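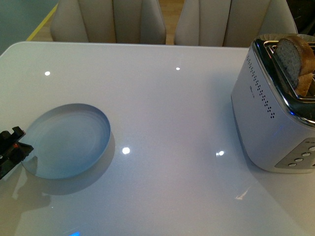 # Who signs? Delegated spending at Omevberg after the change of owner

Project report, Organisation and Management, year 2
Group: Ashraf Abou Zeid, Stefaniia Nechyporuk, Lyle Mercado
Supervisor: Consuelo Cuervo
Submitted July 6, 2022

## 1. Background

Omevberg makes fittings for shop interiors and has 202 employees on one site. Until the sale to Tultari, the founder approved almost every purchase himself. Team leaders could buy small items from a cash tin, and anything else went to his desk on a paper form. Staff we spoke to described this as slow but clear. If he was in the building, you usually had an answer the same day.

The new owner brought in a written delegation scheme. Each team leader may now approve a single purchase of up to 2,250 euros without asking anyone. Above that, the request goes to the operations manager, Samuele Bortolotti, who reports to a board member at Tultari. The scheme came into force in March.

Our question was whether team leaders use the authority they have been given, and if they don't, what holds them back. We chose this because the course reading on delegation deals mostly with why senior managers are unwilling to let go of decisions. Less of it looks at the people who are supposed to pick them up.

We did not look at whether the purchases themselves were good value. The firm asked us to leave out supplier names and we have done so.

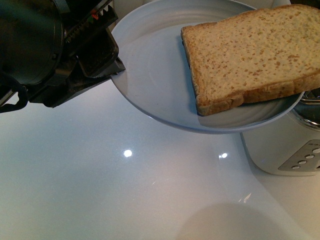 **METHOD**

We used two sources. The first was the purchase log, which Omevberg exported for us with the names of staff replaced by team codes. We took the first 60 requests made under the new scheme and sorted them by amount and by who gave the final approval. Requests made jointly by two teams were given to the team that would hold the item.

The second source was a set of interviews with team leaders from production, stores, dispatch and the drawing office. Lyle and Stefaniia did the interviews, and Ashraf did the log. Each interview followed the same list of topics, though the order changed with the conversation. We took notes by hand and did not record. The notes were typed up on the same day and sent back to the person for correction. Two of them asked for changes, both of which were small.

Samuele Bortolotti was interviewed separately at the end. By then we had a first draft of the findings, and we should probably have spoken to him before writing it, as some of his answers made us go back to the log.

### Problems with the data

The log records the person who clicked "approve". It does not show whether that person asked somebody first. A purchase can therefore look like a delegated decision when the team leader had walked down the corridor to check. We tried to cover this in the interviews, but it depends on what people remember and are willing to say.

One team changed leader during the period. We kept it in.
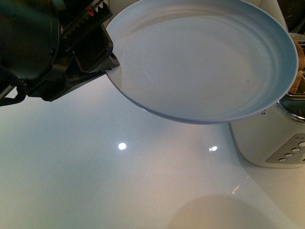

## 2. Findings

### 2.1 Small requests still travel upwards

Many requests below the limit were sent to the operations manager anyway. This was most common in stores and dispatch. In the drawing office it hardly happened, and the leader there told us she had read the scheme once and "just got on with it".

The reasons given by the others fell into two groups. Some were unsure what counted as a single purchase - for example, whether a machine part and the visit to fit it should be added together. Others understood the rule well enough but expected to be questioned later. One production leader had approved an item and was then asked by the accounts office to explain it in writing. He has sent everything upstairs from that point on.

### 2.2 The limit is remembered wrongly

Several leaders gave us the wrong figure. The one we heard most was 2,480, which appeared in a draft circulated before the scheme was agreed. The draft is still on the shared drive, in the same folder as the final version and with nearly the same file name.

### 2.3 The manager's view

Mr Bortolotti said he would prefer not to see the small requests, but he does approve them when they arrive. He had never sent one back. In our opinion this matters more than the wording of the scheme. A leader who forwards a request gets it signed by someone senior, with no cost to himself, and the old habit carries on.

He also pointed out that under the founder a refusal was personal and people took it personally. He thinks some of the caution comes from those years.
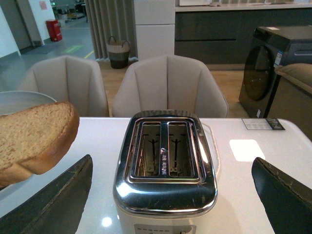 *Figure 4. Two-slot toaster with a slice of bread to the left.*

## 3. Suggestions

- Remove the draft from the shared drive.
- Add a short note on what counts as a single purchase, with cases taken from stores and dispatch.
- Return requests under the limit to the team leader unsigned, with one line saying the decision is theirs.
- Agree with the accounts office when a written explanation may be asked for, and tell team leaders what was agreed.

The third point was discussed with Mr Bortolotti, who was willing to try it with one team first. Dispatch was mentioned. We have no results from this, as it falls after the end of the project.

## 4. Reading used

Course handouts on delegation and span of control, weeks 3 to 6. Ambrose, *Letting Go of the Desk*, chapters 2 and 5. Skelletti, "Approval limits in owner-managed firms", course reader.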